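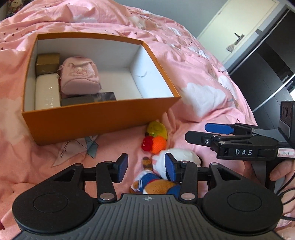

My sister reckons I should give up on the morning pages altogether, because a diary you dread isn't doing you any good. She may have a point! I started in November, full of good intentions, and by 8th February I'd managed 49 entries – most of them moaning about the Plodley bus (the 76, if you know it, you have my sympathy).

But I do like reading them back. So I'm switching to evenings, a few lines before bed, no rules about length. I'll let you know how I get on.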